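3.2. Ce que les gens font vraiment de leur bouteille

J'avoue que cette partie de l'enquête est celle que j'ai eu le plus de plaisir à mener. Dans la section précédente, je parlais du tri tel que les règlements l'imaginent (bouteille vide, bouchon revissé, bac jaune) ; ici je m'intéresse à ce qui se passe avant, dans les cuisines et sur les coins de table, quand la bouteille a perdu son bouchon et qu'elle continue quand même à servir. Je l'appelle la « seconde vie domestique », faute de mieux.
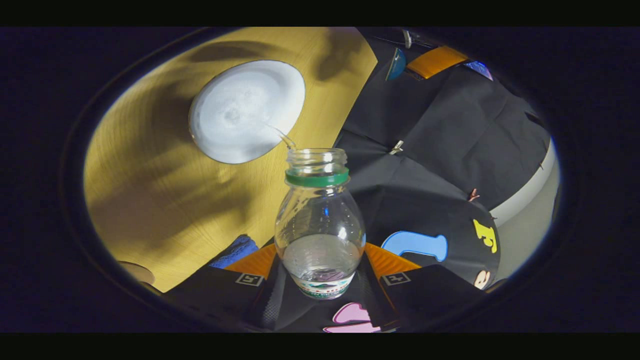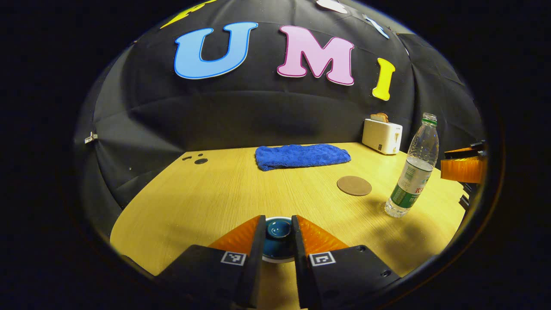 Figure 4. Le remplissage à la tasse : bouteille en plastique transparent sans bouchon, avec un peu d'eau au fond (première vue) ; plateau de table en bois clair (seconde vue).

Le remplissage à la tasse, parlons-en ! Je m'attendais à ce que tout le monde passe par le robinet, et je me trompais. Sur les 100 foyers de Plamcombe qui ont bien voulu me répondre, 18 transvasent régulièrement de l'eau d'un récipient ouvert vers une bouteille : le fond de la bouilloire, le reste d'une carafe, l'eau de rinçage des légumes, la tasse abandonnée sur la table du salon. C'est peu, me direz-vous. Mais quand je leur ai demandé pourquoi, j'ai eu droit à des conversations d'une demi-heure, alors que la question sur le bac jaune se réglait en un mot.

La raison qui revient le plus est l'arrosage. On garde une bouteille près de l'évier ou sur le rebord de la fenêtre, on y verse ce qui traîne, et le soir ça part dans le basilic. Une dame du quartier Marikar m'a expliqué que l'eau « reposée » était meilleure pour ses violettes, ce que je ne suis pas en mesure de confirmer (je tue les violettes, reposées ou pas). Viennent ensuite le fer à repasser, le chien, et une catégorie que j'avais prévue sous le nom « autre » et qui a fini par déborder de la grille : leste pour un pied de parasol, presse pour tofu, cale-porte.

Un mot sur la durée. J'avais posé comme hypothèse qu'une bouteille gardée de cette façon finissait au tri dans les 2 semaines. Or 12 foyers m'ont parlé d'une bouteille en service depuis l'été d'avant, et l'un d'eux la faisait remonter au mois d'octobre, date retenue parce qu'elle coïncidait avec un déménagement. Je prends ces souvenirs avec prudence, évidemment. On se rappelle mal l'âge d'un objet auquel on n'a jamais prêté attention, et le carnet Flokudent que j'avais distribué pour noter les dates est revenu presque vierge dans la plupart des cas. Je n'en veux à personne, le mien l'était aussi.

Reste la question de l'étiquette et de la bague, qui m'a occupée plus longtemps que prévu. Le guide Utatent, que la commune met en ligne, demande de laisser les deux en place. Plusieurs personnes les retirent pourtant avec beaucoup de soin, par habitude ou parce que « c'est plus propre », et deux d'entre elles m'ont montré la pointe de couteau réservée à cet usage. D'autres gardent l'étiquette exprès, pour distinguer la bouteille d'arrosage de celle qu'on boit. Je n'avais pas de case pour cela dans le questionnaire, je l'ai ajoutée à la main à partir de la troisième visite, et les premiers foyers manquent donc à ce décompte.

Je reviendrai sur les bouchons en 3.3, où les réponses sont bien plus tranchées.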